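Restricted grant, project came in under budget. Can we keep the difference?

Posted by Linnea Wikström
2022-03-22

I do the books for a small community group in Stosham. Last August we got a grant of 3,000 from the Miton fund to run a weekly lunch club for older residents. The application had a budget with hall hire, food, transport and printing. The club ran for the full 36 weeks we promised, but the hall gave us a discount and we have 200 left over.

The offer letter says the money is "for the purposes set out in your application." It says nothing about underspend. Our chair wants to move what's left into general funds and put it toward our insurance, which is due soon. I have a feeling we can't just do that. The final report form has a box for total spent and I don't want to write something that isn't right.

Has anyone dealt with this? Do I send the money back, or ask first?

Kosmas Moschos

Ask first, and don't move the money until you have an answer in writing.

A grant given for a stated purpose is restricted. The part you haven't spent stays restricted even after the project ends, so it shouldn't go into general funds on the chair's say-so. Insurance for the whole group wasn't in your application, unless you had a line for overheads.

Funders see small underspends all the time. Write a short email to whoever signed the offer letter. Give the grant reference, the amount awarded, the amount spent and the amount left, and say in one sentence why it's left. Then say what you would like to do with it. A request that stays close to the original project (a few more lunches, or new serving dishes for the club) has a better chance than one for running costs. If they say no, ask how they want it returned and get a receipt.

On the report form, put the real figure. Show the balance on its own line in your accounts as well, so whoever examines them can see it.

Cornel Lazăr

We had this with a different funder and they just let us keep it. I'd say go ahead, it's not a lot of money. Check the letter again though, ours had the rule on the back page and we missed it. 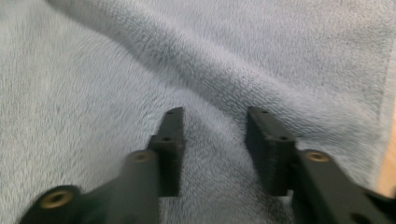 Linnea Wikström

If they agree to let us spend it on more lunches, do I need to send a second report?

Kosmas Moschos

Ask them in the same email. Many funders will accept a short note with copies of the receipts once the balance is spent, but some want the final report held back until everything is finished. If yours has a fixed due date, send the report on time with the balance shown and mention that you're waiting for their decision.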